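Cómoda

La cómoda es un mueble bajo de almacenamiento, provisto de cajones superpuestos y destinado sobre todo a guardar ropa doblada y ropa blanca. Suele colocarse en el dormitorio, apoyada contra la pared, y su tablero superior sirve además como superficie de apoyo. Se distingue del chifonier, más alto y estrecho, y del armario, que se cierra con puertas y permite colgar las prendas.

Estructura

El mueble consta de un armazón, un tablero superior y un número variable de cajones, que en los modelos corrientes puede llegar hasta 6. El canto del tablero puede ser recto o moldurado. Cada cajón se compone de un frente, dos costados, una trasera y un fondo, por lo general un panel delgado encajado en una ranura. En los muebles antiguos el cajón se desliza sobre listones de madera; en los de fabricación reciente son habituales las guías metálicas.

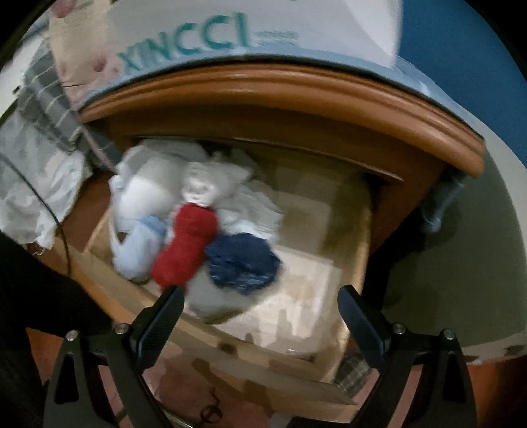

Cajón abierto de una cómoda de madera, con ropa amontonada y parte del fondo a la vista.

Uso

Los cajones superiores, de menor altura, se reservan normalmente para calcetines y ropa interior, y los inferiores para jerséis, mantas y toallas. La ropa puede guardarse apilada, enrollada o en posición vertical. Esta última disposición se difundió en los manuales de orden doméstico posteriores al año 2000. Las prendas de punto se guardan dobladas o enrolladas, ya que en percha tienden a deformarse.

Conservación

El fondo es la parte más expuesta a las manchas y al pandeo. Suele protegerse con papel o tela, y los listones de madera se frotan con cera o jabón seco cuando el cajón se atasca.

Véase también: Armario, Chifonier, Ropa blanca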